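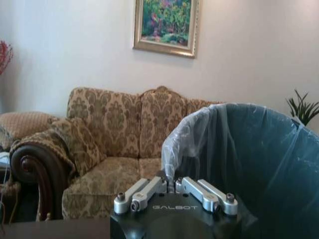

Open day at Skunura, Grusbridge

Went in April, got there late, missed the coffee. Skunura rents out furnished apartments to people on long work stays - 60 of them in Grusbridge now, and they do the cleaning and tidying themselves. Theano Antoniadis took our group up, 11 of us in one elevator. Not recommended.

The living room

Very grandmother, in a good way. Damask everywhere, beige and brown, big floral pattern. Sofa with carved dark scrolls on the arms and a throw pillow nearly the same as the cover. Theano says the fabric is from Deligiannis and a replacment set runs 1160. Didn't catch if that was with the armchair.

The coffee table

Reddish brown, gold trim, polished so hard the window shines back at you. On it a paper cup on its side, crumpled wrappers, a bit of paper. Bin with a clear-ish liner brought right up to the corner. Their rule is bin goes to the mess, not mess to the bin. Stealing that for home. 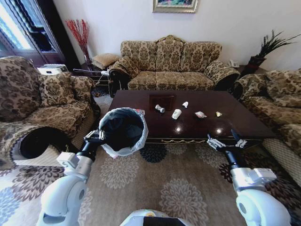 Wall and window

Painting in a pale gold frame, greens and purples, maybe a garden. Lots of light in there, almost too much by the wall. Marina Triantafyllou asked about fading and got a long anwser about curtains.
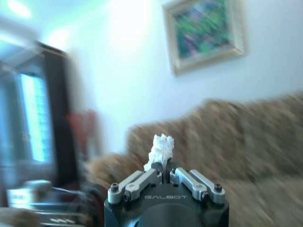 Something crumpled and white, probably paper or tissue, sofa and painting behind.

Then 4 flights down on foot. Resarlow building next time, if they open it.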